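Drakura Community Forums > Web and Browsers > Posting and Display Problems

Thread: Images in my posts load for me but nobody else

palewren
I run a small site on Drakura hosting and I post here and on one other board. In February I moved my picture folder to a new subdomain. Since then every image I put in a post shows up fine on my own machine and comes up as an empty box for other people. Two members have told me this now. I've checked the address ten times and there is no typo in it. Same result in two browsers on my end, both of them show it.

What should I be looking at?

teuber_fan
Are you logged in to your hosting control panel when you look at the post? If the new subdomain sits behind the same login, your browser is sending the cookie and the rest of us aren't.

palewren
Yes, I'm nearly always logged in. I didn't think of that. But I thought the folder was public. The permissions say "everyone – read".

oldmodem
Folder permissions and hotlink protection are separate settings. Look for hotlink protection. Drakura turned it on by default for new subdomains and left the old ones alone. When it's on, the server checks what page the request came from, and if that page isn't on your list you get a 403.

teuber_fan
I don't think it's hotlinking. If it were hotlink protection, palewren wouldn't see the images in the post either. The referrer is the forum for everybody.

oldmodem
Unless they're cached. Most people upload a picture, open it directly to make sure it's there, then copy the address into the post. The direct view has no referrer so it goes through, and the browser keeps a copy. After that the post is drawn from the copy.

teuber_fan
In two browsers?

oldmodem
If they opened it directly in both, yes.

palewren
I did open it directly in both. I always do that before I paste the address.

Let me try something. I'm putting one in through the forum's own uploader, so it isn't on my server at all. Can somebody tell me if it shows? 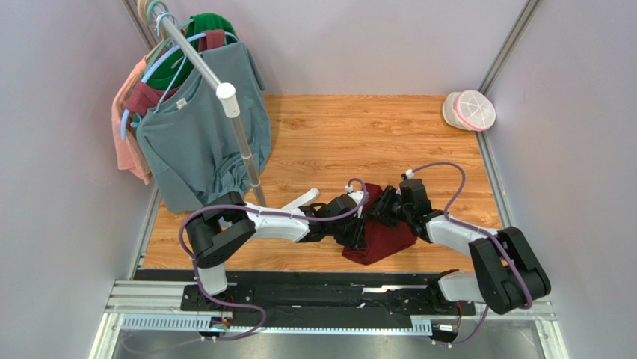

Posted by palewren | Member | Posts: 1379

That one went through the "attach" button. If you can see it then the forum software is fine and the problem is on my side.

teuber_fan
I see it. Chrome on Windows.

kitchen_radio
Shows on my phone too, on mobile data.

oldmodem
Visible. So it's the server. Clear your cache, log out of the control panel, and reload one of your old posts. If the pictures go blank for you, then you're seeing what we see.

palewren
Cleared the cache in one browser only, so I could compare. Still logged in to the panel. The old posts are now blank in that browser and fine in the other one.

So it's the cache and not the login?

teuber_fan
It isn't the login, I'll give you that. You were still logged in and it went blank. I'd still want to see the response code before I call it hotlinking. Open the developer tools, go to the Network tab, reload the thread, and click the line for the image.

palewren
It says 403 Forbidden. Under the request headers there's a Referer line with the forum address.

oldmodem
Hotlink protection.

kitchen_radio
Can I jump in with something related? I use Flornent for my pictures and I get the opposite. Other people see them and I don't. I have an ad blocker on.

teuber_fan
Turn off the ad blocker for this site and reload. If they appear, then the Flornent image domain is on one of your filter lists and you can add an exception. If they don't, please start a new thread so this one stays readable.

kitchen_radio
They appeared. Thanks.

Florencia Durán
Moderator
I've left the Flornent posts in since it was solved quickly. Please keep anything further in its own thread.

For palewren: the hotlink setting is under Security, then Subdomains, then the name of the subdomain. There is a box for allowed sites, one per line. You need the forum address with www and another line without it. Leave "allow direct requests" checked, or people whose browsers don't send a referrer will get blank boxes as well.

palewren
Found it. It was on, and the list of allowed sites was empty. I've added both versions of this forum's address and both for the other board. It says changes can take 5 minutes.

parard_user
I'd switch the protection off completely. I had it on at Parard and it caused more trouble than it saved. Search engines, feed readers, people's mail programs, they all get caught by it. It's a personal site. How much traffic can anybody steal?

oldmodem
Plenty, if one picture ends up on a busy board. I had a month go over 2 GB past my limit from a single banner somebody was using in their signature. I'd keep it on and maintain the list.

parard_user
Then put the signature guy on a block list. You're breaking it for everyone to stop one person.

oldmodem
You don't know who it is until the bill comes.

teuber_fan
Either one works. It depends on what the hosting plan charges for going over. palewren, what plan are you on?

palewren
The cheapest one, and it cuts off when you hit the limit. It doesn't bill you. I think I'll leave the protection on and see how it goes.

One more test. I cleared both browsers this time and didn't open the picture directly first. This one is linked from my own subdomain the way I used to do it:

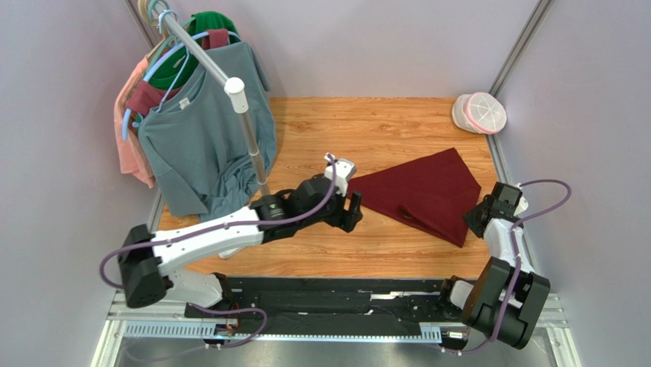 Test 2 – linked from my subdomain, caches cleared, clothes on the rack

Shows for me in both browsers. How about the rest of you?

teuber_fan
Shows. Response is 200, and the server name is yours, so it isn't coming from the forum.

parard_user
Shows in Firefox. Your old posts are back too, at least the ones in the photo thread.

kitchen_radio
Blank here.

kitchen_radio
Sorry, it's there after a reload. I must have had the page open from before.

oldmodem
For next time, check in a private window. It starts without your saved cookies or cached files, so you get close to what a stranger gets. Close all the private windows between tests or it will hang on to things from the first try.

palewren
Will do. Is there a way to make the list cover every site ending in the same name, so I don't need a line for www and a line without?

Florencia Durán
Moderator
Put a dot in front of the name and leave off the www. It's explained in small print under the box. I'd keep the two lines you have now that they're working. Marking this one as solved. If it comes back, post the response code in this thread and I'll reopen it.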